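Clultau opened its robotics lab in Sosten to visitors on 14 October 2018, with demonstrations of its two-armed manipulation system, Aguiar. Four sessions were held, each beginning in simulation before moving to hardware.

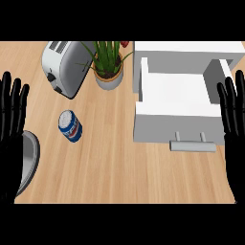 The simulated tabletop, with a drawer open between the robot's two hands.

Veronika Hollenstein, who leads the control group, said the software is tested on 500 simulated layouts before each release. Visitors could change the position of objects between runs. The next open day is planned for September.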